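3.2 What people keep, and why they keep it

We turn now to the part of the interviews that surprised us most, and that took up far more of the conversations than we had planned for. Our question sheet gave ten minutes to stored belongings. In practice, once a cupboard door was open, most people were happy to stay in front of it for the rest of the visit, and we were happy to let them. Of the 927 households that answered the mailed survey in Trallow and Grasari, 744 said they had at least one place in the home set aside for things that were no longer used but had not been thrown out. The follow-up visits, 40 in all, were drawn from that larger group.

The word people used for this place varied a good deal. In Trallow it was often "the back closet," even when it was a shelf in the garage or the space under a bed. In Grasari, where the older houses have deep pantries, people spoke of "the cold side," a name that seems to have outlived the days when butter and eggs were kept there. We have kept these local names in our notes, as they tell us something about how a home is pictured by the people who live in it.

Earlier writing on household storage has tended to sort kept things into the useful and the sentimental. We started with that split ourselves, and we gave it up after the first few visits. A jar of buttons may be kept in case a shirt loses one, and also for the sake of the grandmother who filled it, and the person holding the jar will tell you both things in one breath. A stack of baby blankets is waiting for a grandchild, or for a dog, or for the next time the pipes freeze. What we found more helpful was to ask when the thing had last been touched, and what would have to happen for it to be touched again.

Asked this way, people gave wonderfully exact answers. One woman in Grasari had a fish kettle that would come out if her brother ever moved home. A retired couple in Trallow were keeping a second set of dining chairs for a party they had been meaning to give for years — they could tell us the menu, and who would have to be seated far apart. We came to think of these as small plans, stored along with the objects, and we were slow to call any of it clutter.

3.3 Things kept in sets

A second kind of keeping has less of a story attached to it. Jar lids, plastic tubs, spare keys, picture hooks and electrical cords are rarely kept one at a time. They gather, and at some point somebody finds a box for them. People spoke of these boxes with a shrug and often could not say which lamp or heater a given cord had come from, yet they were firm that the box should stay. Several had moved it from one house to the next without sorting it. The box itself is nearly always one that arrived with something else in it, and it stays in service well after its edges have begun to go (Figure 1).

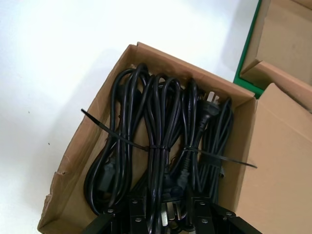
Figure 1. Coiled black power cords kept together in an open cardboard box.

3.4 Who decides

Keeping is seldom the work of one person. In shared homes we asked who had the last word on what went out, and the two people in the room quite often named each other. Where there was a clear answer, it usually followed the room: whoever cooked ruled on the kitchen, and whoever had the tools ruled on the garage. The back closet, or the cold side, belonged to no one in particular, and this may be part of the reason it fills so steadily.

Children had more say than we expected. Grown sons and daughters who had left home years before still held what one father called "voting rights" over school papers and sports gear, and parents would telephone before parting with so much as a pair of skates. We return to these calls in Section 4, where we look at what happens to kept things when a household moves to a smaller place.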